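Re: [grasp-data] Does trimming idle time from hand-held demos change anything?
Date: February 2024
List: Clirholm grasp-data

Replying to the message from October, as I said I would once the second set of runs had finished.

> We are training on demos from hand-held grippers and have a lot of
> idle time at the start and end of each one, with the jaws open and
> nothing between them. At the moment we cut all of it. Has anybody on
> the list compared cut and uncut on the same data? We are on Druvness
> and would prefer not to retrain everything to find out.

We have compared them now, on the Rotdale set. It has 2827 demos. After throwing out the ones with bad tracking or a missing width signal we had 2273 left, and both policies were trained on those. Same network, same seed, same number of steps. The only difference is the cut. Version A keeps every frame. Version B starts when the jaws first begin to close and stops when they have opened again.

By idle time I mean frames like the one below: fingers open, plain surface behind, no object between the pads.
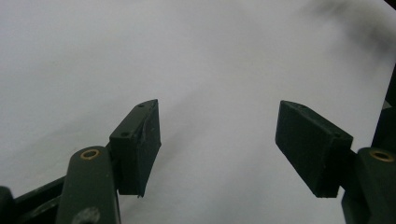

Jaws open, nothing between the pads.

Each policy had 40 trials, so 80 in all, on the same table with the same start positions. A did better than B. Most of B's failures were of one kind. It closed too early, well short of the object, and then had no idea what to do next. If you think about what B was shown, every demo began with the jaws closing, so it had learnt that closing is what you do first. A would move in with the jaws open and only then close.

A has its own fault. It sometimes stops with the jaws open and stays there until the time limit. We put this down to the long still stretches at the start of some demos, where the operator was waiting. So keeping everything is not right either.

What we use now is a middle way. We keep the approach, and drop frames only where both the pose and the jaw width have been still for longer than a set limit. The script is in the Yan repository under tools, and the limit is a setting in the config file. We have not yet run full trials on this version, so please don't quote it as a result.

The approach frames worth keeping are ones where the jaws are still open but there is something further ahead in view, such as the dark rod with the silver tip in this one.
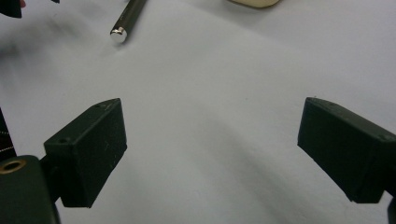

How do you tell an approach frame from an idle one if the jaws are open in both?
By the motion of the gripper over the frames on either side, taken from the tracked pose. One frame alone is not enough to decide.

Two smaller points. The jaw width signal on our older grippers drifts a little, so a fixed threshold for "open" gave us cuts in the wrong places. We now take the widest reading in each demo and work down from that. Also, check your timestamps before you cut anything. Ours were out between pose and video on part of the set, and the first round of B had to be thrown away for that reason.

On Druvness I would expect the early closing to show up as well, but I have not tried it. If you can spare the time for one retrain, keep the approach frames in and leave the rest of your settings alone.

The trial logs are on the Clirholm server in the usual place.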